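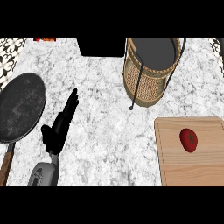

Can a robot arm do kitchen chores at home yet? It can do a few small ones, one at a time, on a counter someone has set up for it, with a person close enough to press stop.

Home Guides Arms Grippers Simulation Parts list Contact

Last updated: September

How to test whether an arm can do one kitchen chore

This guide covers a single pick-and-place chore: moving a tomato from a cutting board into a basket. It is a good first test. The object is small and a bad grip shows up quickly. You will need a simulator, an arm model with a two-finger gripper, and a notebook or spreadsheet. A real arm comes in at step 6.

1. Write the chore down as one sentence.

"Put the tomato in the basket" is fine. "Clear the counter" is several chores and should wait. Decide now what counts as done. We use: the tomato is inside the basket, the basket is upright, and the gripper has let go.

2. Build the counter in simulation.

Put in the board, the tomato and the basket first. Then add things that have no part in the chore, such as a frying pan. A real counter has other stuff on it, and an arm that only works on a bare one hasn't been tested much. If your basket has a handle, model it as a solid part. Frida Riis left the handle out of the collision model in our first version, and the arm passed straight through it on every run.

3. Set the starting position.

Start with the gripper empty, clear of everything, and pointing into open space. Save this position. Every run begins from it.

4. Break the motion into short moves.

Go above the tomato. Lower. Close the fingers. Lift straight up until the tomato is higher than the basket rim. Move across. Lower a little. Open. Go back to the start.

Most failures come at the close and the lift. Narrow fingers can push a round object sideways if one touches before the other. Center the gripper over the tomato before lowering, and keep the closing speed low. Set a force limit as well. A simulated tomato doesn't split, so the simulator won't tell you when you are squeezing too hard.

5. Run it 100 times and change the layout.

Move the tomato a little between runs. Turn the basket. Slide the pan closer. Log each run as done or failed, with one word for the cause: missed, slipped, bumped, tipped. Nizar Twal kept our log and ran 729 in all. Of those, 292 failed, most of them marked "slipped". Changing the finger pads in the model helped more than anything we did to the path.

6. Move to the real arm.

Clear people and pets from the area. Run at low speed with the stop button in your hand. Use a rubber ball of similar size before you use food. Wash the finger pads before and after. Expect a lower success rate than in simulation. Lighting changes, glossy skin confuses some depth cameras, and real tomatoes vary.

7. Time it against a person.

Have someone do the same chore by hand and write both times down. Include the time spent setting up and resetting the arm. Our Bravuditz arm took 7 times as long as Oddur Dalsgaard, and that was without the setup.

What the result tells you

A high score means the arm can do this chore, with these objects, in this layout. It says little about onions, and nothing about cutting. For a second object, go back to step 2 and test it separately before mixing the two.

Shop-floor arms do better because the parts are the same every time and arrive in the same place. A kitchen has neither advantage. If you want useful work from an arm at home now, pick a chore that repeats, keep the basket in a fixed spot, and stay in the room.

Corrections to this page can go to Védís Hjaltested through the contact form.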